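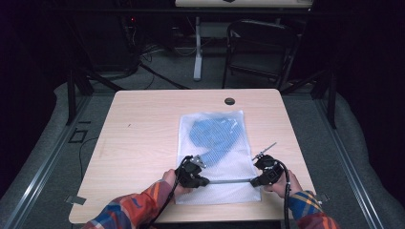
Should you bother reading the care label before you wash something?

Once, on the day you buy it, and then only to find out whether you should have bought it.

I came to this view in September, after I ruined a sweater that belonged to my brother-in-law, Sebastián Tapia. It went in a men's large and came out fit for a serious child. He took it well, in the sense that he has mentioned it only at meals. What bothered me was the label, which I read afterward, the way people read a contract once the lawyer has called. It had 6 little symbols on it. I recognized the iron.

A care label is supposed to be advice. Read a few in a row and you notice they sound more like a company clearing its throat before a lawsuit. I have a plain cotton shirt that wants to be washed cold, inside out, with like colors, reshaped while damp, and dried flat in the shade. I don't own that much shade. I have a bathroom with a radiator and a shower rod that gives way under anything heavier than a towel.

My neighbor Leandro Bustos spent 17 years running the laundry at a hotel called the Pritchard, and he holds that there are two kinds of clothes: the kind you can wash and the kind you visit. His method is cold water, a mesh bag for anything with a hook or a strap, half the soap you think you need, and no dryer for wool. That's all of it. He has never looked up what a circle inside a square means, and his shirts are older than my car.

I asked him about the soap. He said the cap on the bottle is designed by the people who sell the bottle, and went back to his tomatoes.

The labels wouldn't annoy me so much if they told me what I want to know. Will this shrink? By how much? Will it turn everything else pink? "Wash separately" is the nearest they come, and it covers a wide range of outcomes. I would pay extra for a tag that said "this will be fine twice." Instead I get the triangle with the X through it, warning me off bleach, which I haven't bought since college.

There is a case for the other side, and my wife makes it. She says the symbols are the same nearly everywhere, that they take up less room than a paragraph in nine languages, and that a grown man could learn them in an evening. All true. She has also pointed out that the sweater's label was correct.

I still say the burden is on the wrong party. If a shirt needs that much looking after, put it on the front of the tag, next to the price, in words. "$50, and you'll be washing it in the sink." I'd put it back on the rack, and Sebastián would be a warmer man today.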